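Trarkard Repair Library: progress report to the Stolitz Fund, October

We are really pleased to be sending this one! Since the last report the lending shelves have doubled in use, and the Pons branch is now open on the same hours as the main room. Your grant paid for the benches, the shelving and the first year of rent at Pons, and all three are in place.

Over 700 items have gone out on loan since spring. Garden tools are still the favorites - hedge trimmers especially - but sewing machines have caught up fast, and we now keep a waiting list for them. 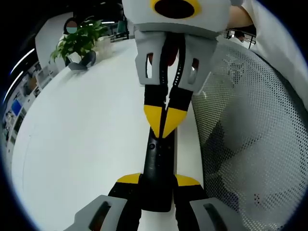
Report prepared by the program coordinator, Trarkard Repair Library

The evening classes have been a joy. We ran 28 sessions, from basic hemming to bike brakes, and 70 people have signed up for the winter round already. The lamp rewiring class filled in a single evening, so we have added a second one (and could easily fill a third).

Two things are behind schedule. The Camero catalog is only half loaded, which means members at Pons still have to phone the main room to check what is in. We expect to finish it before the new year. The ramp at the side door is also waiting on a permit, and we have moved that money into the next quarter with your approval.

Spending is otherwise on plan. The full budget sheet follows with the quarterly forms, along with the class list for winter.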